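Intro Lab Methods - Week 4 notes
Measuring volume, and why your numbers don't agree

Posted for people who missed Tuesday. Rough notes, will clean up later. Reading is still the Hudec chapter, skip the part on gas burets.

Announcements first
Problem set 2 due in the Jotgate folder, not by email. Marek Jelínek has office hours right after lecture, same room as before. Section B swaps with section C this week only, see Ľubica Krajčí if that wrecks your schedule.

Last time
Mass. Balances, taring, drift. Got as far as the difference between a balance that reads to 0.01 g and one that is right to 0.01 g. Same idea today with liquids.

Accuracy vs precision (again)
Precise = repeats agree with each other. Accurate = agrees with the true value. You can have either one without the other. Half the class mixed these up on the quiz so it will be on the next one.

"To contain" and "to deliver"
TC glassware holds the stated volume when filled to the line. Volumetric flasks. Pour it out and you get less, a film stays on the walls.
TD glassware gives you the stated volume when emptied. Most pipets, all burets. The film is already accounted for. Do NOT blow out the last drop of a TD pipet unless it's marked for blowout. Dušan Tomić asked how you tell - frosted band or double ring near the top, usually.

Beakers: the marks are a suggestion. Off by 5 percent is normal. Never a measurement you report.

Temperature
Glassware is calibrated at 20 C, nearly always. Water expands, glass expands a little too but much less. At 25 C a liter of water takes up a bit more than a mL extra compared to 20. Small. But if you're claiming four sig figs it is not small anymore. Write the room temp in your notebook. Every time.

Reading a scale
Eye level with the surface. Bottom of the meniscus for water and most clear solutions. For dark stuff like permanganate, you can't see the bottom, so read the top edge and say you did.
Parallax: eye too high, reading comes out high on a scale that counts up from the bottom. On a buret the numbers run down, so it goes teh other way. Draw this for yourself, it's easier than memorizing.
Estimate one digit past the smallest division. Divisions every 1 mL, report to 0.1. Not 0.5 because it "looks halfway" - estimate an actual tenth.

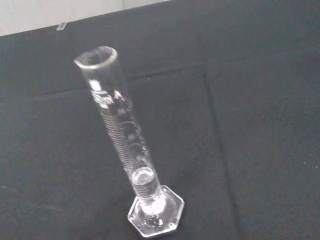

Uncertainty, the short version
Two sources we care about here. Reading error (you) and tolerance (the glass). Tolerance is usually printed on it. Take the bigger one if one is much bigger. If they're close, square them, add, take the root.

Worked thing from the board:
Need 500 mL. Two fills of 200 and one of 100. Say each fill is good to plus or minus 1 mL.
Wrong way: 1 + 1 + 1 = 3 mL. That's worst case, too pessimistic if the errors are independant.
Better: root of (1 + 1 + 1) = 1.7 mL.
So 500 plus or minus 2 mL, after rounding.
BUT if all three fills used the same glass and the scale itself is off, the errors all push the same direction and don't cancel. Then the worst case way is closer to the truth. Jozefína Říha brought this up and she's right, I went past it too fast in lecture.

Relative error: 1 mL on 200 is 0.5 percent. 1 mL on 10 is 10 percent. Pick the smallest glassware that fits your volume in one go.

Checking the glass yourself
Weigh it dry, fill to line, weigh again, divide by density of water at that temp. Table in back of the Tevora manual. Three repeats minimum. We do this in lab next week so bring a calculator, phones stay in bags.

For next time
Read Hudec on density, do exercises 3, 4 and 7. Number 7 has a typo, it should say grams.
Dušan Ondrejka is taking the lecture, he'll start with dilutions.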